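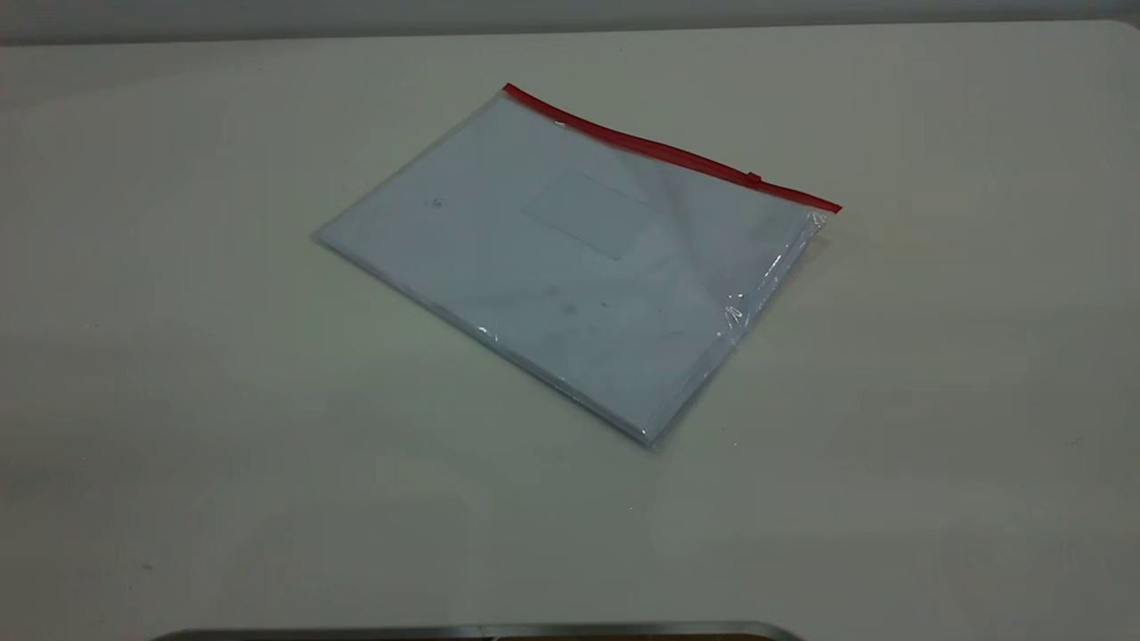

報道関係各位

2024年5月11日
クサムウッド文具株式会社

春の「書類じまい」相談会を各地の店舗で開催します
家じゅうの紙をゆっくり見直す、予約のいらない催しです

クサムウッド文具株式会社(Cusamwood、代表:ネストール・バウティスタ)は、ご家庭にたまった書類の整理をお手伝いする「書類じまい」相談会を、マッドステッド店をはじめとする5つの店舗で順次開催いたします。参加は無料で、お買い物をなさらない方も、どうぞお気兼ねなくお立ち寄りください。

新しい年度が始まってひと月あまり、学校からのお便りや保険の更新通知、町内会の回覧の控え、いつのものか思い出せない取扱説明書などが、台所のカウンターや電話台の横に少しずつ積み重なってくるころではないでしょうか。捨ててよいのか迷い、とりあえず引き出しに入れて、その引き出しが閉まらなくなる。店頭に立っておりますと、そんなお話を本当によくうかがいます。

きっかけとなったのは、3月にマッドステッド店の片隅で開いた小さな試みでした。机をひとつ出し、紅茶をお出しして、お持ちいただいた紙の束を店員と一緒に仕分けるだけの会でしたが、おかげさまで96名の方がおいでくださいました。お父様の残された手紙を抱えていらした方もあれば、お子さんの連絡帳を幼稚園のころから全部お持ちになった方もあり、途中から隣の席の方同士で思い出話が始まって、閉店の時間を過ぎてもにぎやかなままだったと聞いております。

相談会では、まず書類を「毎月見るもの」「年に一度見るもの」「手元に置いておきたいもの」の3つに分けていただきます。迷ったものはその場で決めず、封筒に入れて日付を書き、次の季節まで寝かせておきます。急いで捨ててしまって後から困るより、少し場所をとっても安心なほうがよい、というのが私どもの考えです。そのうえで、封筒、ファイル、ファスナー付きの透明ポーチ、箱など、ご家庭の棚や引き出しに合うしまい方を一緒に考えてまいります。すでにお持ちの入れ物で足りる場合は、もちろんそれをお使いいただくようおすすめいたします。

企画を担当するレオノーラ・ガランのコメント
「私自身、片づけが得意なほうではありません。実家の母は何でもクッキーの缶に入れる人で、保証書も切手も私の通知表も、みんな同じ缶から出てきました。子どものころは不思議に思っていましたが、探し物をするときの母はいつも楽しそうだったんです。きれいに並べることだけが正解ではないと思いますので、その方の暮らしに合ったやり方を、お茶でも飲みながらのんびり見つけていただけたらうれしいです」

各会場では、店長のテレサ・ヴィレラが監修した小冊子『紙とのつきあい帖』(全52ページ)を、ご来場の方に差し上げます。家計、学校、医療、住まいといった項目ごとに見直しの手順をまとめ、巻末にはお客様から寄せられた工夫も載せました。冷蔵庫の横に吊るす方法、旅先のチケットを年ごとに束ねる方法など、読み物としてもお楽しみいただける一冊です。文字はやや大きめに組んでありますので、眼鏡を探さずにお読みいただけるかと存じます。

■ 開催概要
名称:春の「書類じまい」相談会
会場:マッドステッド店、トラルウッド店、バニェス通り店ほか
参加費:無料
予約:不要(混み合う時間は少しお待ちいただくことがございます)
お持ちいただくもの:整理したい書類(紙袋ひとつ分まで)
※個人情報の記された書類は、店員が中身を読むことはございません。仕分けはお客様ご自身の手で行っていただきます。
※各店の日程は、店頭の掲示またはお電話でご確認ください。

■ クサムウッド文具株式会社について
マッドステッドの商店街で、便箋と封筒を扱う小さな店として始まりました。現在は筆記具、事務用品、収納用品のほか、手紙の書き方教室なども行っております。

■ 本件に関するお問い合わせ
クサムウッド文具株式会社 広報担当 マリテス・ヤップ
取材をご希望の方は、会場の準備がございますので、事前にご一報いただけますと幸いです。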